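Where Things Go: Display and Storage on a Small Tabletop

Nadja Hämmerli
June

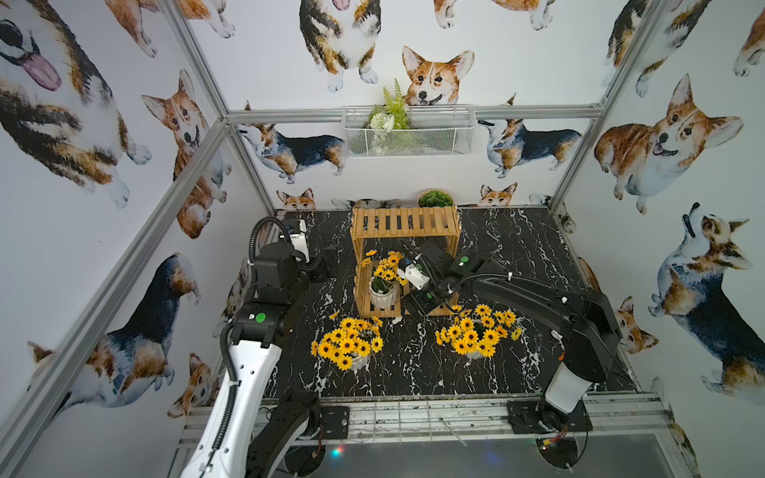 Shelves on tables are a waste of a table, according to Yurchenko, who read the first draft of this report and wrote as much in the margin. The remark went on to say that anything worth keeping should hang on a wall or stand on the floor, and that a plant on a shelf on a table has been lifted twice for no reason. I have kept the comment in mind throughout and come back to it near the end.

1. Aim

The project looks at how a small shelf changes the use of a tabletop. The question came out of the second-term module on domestic objects, where we were asked to choose one piece of furniture under 30 cm high and find out what it is good for. I chose the slatted wooden shelf, the kind that looks like an open crate with a slatted top. It is light in colour and plain, and it can be stood on a table, a worktop or a windowsill.

I wanted to know three things. Does a shelf like this make a table tidier or does it only collect more objects? Which level do people use first? And do artificial plants, which need no light or water, end up in different places from real ones?

2. Method

I asked people in two shared houses, one in Castton and one in Tovness, to put a slatted shelf on a table they used every day and leave it there for a month. They could put what they liked on it. I gave each house the same starting set: one pot of artificial sunflowers and one small pot of artificial greenery. After that I left them alone and visited in the evenings, at about 10 each time, when the tables were no longer being used for meals.

Before the houses started I tried the arrangement myself on a black marble top with white veins. I had expected the pale wood to look out of place on it. It was the best background of the ones I tried, and the yellow petals stood out more than they did on a light surface. The sunflowers, in their white ribbed pot, went on the lower level of the shelf, with the blooms coming out to the left. The small round pot of greenery went behind the shelf, near the wall. The wallpaper there has watercolour corgis on a white ground. I had worried that this would be too busy, but the colours are soft and it did not compete with the flowers much.

I also kept a short written record for each visit. The full set of notes comes to 137 lines and is in the folder handed in with this report.

3. What happened in the houses

In Castton the sunflowers stayed on the lower level for the first week. Then somebody wanted that space for post, and the pot moved to the slatted top. It was too tall there and was knocked twice by people reaching across for the salt. By the third week it was back on the lower level and the post had gone on top. The post stayed on top until the end.

In Tovness the top level filled up on the first evening with keys, a phone charger and a bag of clothes pegs. The flowers were never moved. One of the tenants told me she had stopped seeing them after a few days but noticed when they were turned round for cleaning.

The small pot of greenery went behind the shelf in both houses, though I had not told either of them where to put it. In Castton it was forgotten there. In Tovness it was moved to the bathroom and came back at my request for the last visit.

4. Problems

Dust was the main one. Artificial petals hold it, and the slats let it through on to whatever is underneath. A soft brush worked better than a cloth, which caught on the leaves.

The slats also caused trouble with small things. Coins and pegs drop through or get stuck half way. In Castton they laid a sheet of card on top, and this solved the problem but hid the wood.

The third problem was reach. When a shelf stands at the back of a table, it is easy to take something off the top, but the lower level has to be reached from the front, under the slats. With a full flower arrangement in there, a hand has to come in low or the petals get bent. I would leave more room between the blooms and the slats next time, or use a shorter plant.

5. Discussion

Yurchenko's point holds for Tovness. The shelf there gave the household another surface to leave things on, and the table was no clearer at the end of the month. In Castton the result was better. The post had been lying all over the table and now had a place, and people ate there more often.

The lower level was the steadier of the two in both houses. Things put under the slats tended to stay or to come back, and things on top changed from day to day. If the aim is to display something, the lower level is the place for it, with the front left open. The top is for things in use.

I can't say much about real plants, as neither house had one to compare. I had planned to borrow a fern for the second half of the month and ran out of time.

6. Further work

The same test could be done with a solid top in place of slats. Zudum has offered to make one to the same outside measurements, in the same wood if there is enough left over. I would also like to try a table that stands in the middle of a room, where there is no back wall to push the small pot against.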